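Flovavard gripper stations, pre-purchase check
Aug 27, 2025, filled in by Eino Kinnunen

Finger tips, both sides: OK. Yellow tips, and I do like a bright color on anything that pinches!
Screws on the finger segments: go over each one with the small driver before we sign.
Table height and elbow room: OK for two people, a bit friendly for three.
Monitor stand: please check the base, as it gets leaned on more than you'd think.
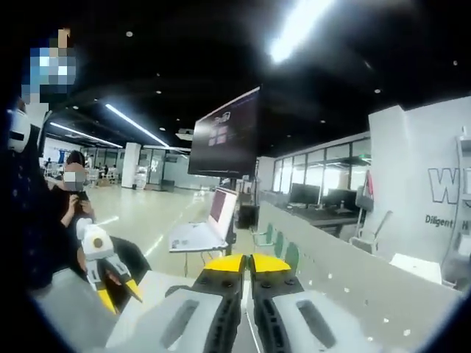
How much should we set aside for spare tips in the first year?
Set aside $65 a pair for 20 pairs, and carry over whatever is left.

Budget line: $2000 for spares and small tools, which leaves a little cushion for shipping (Koivisto charges by the box, bless them).
Cable covers: not quoted yet. Ask Trovwood again in September.
Follow-up: order form to me, signed on page 26.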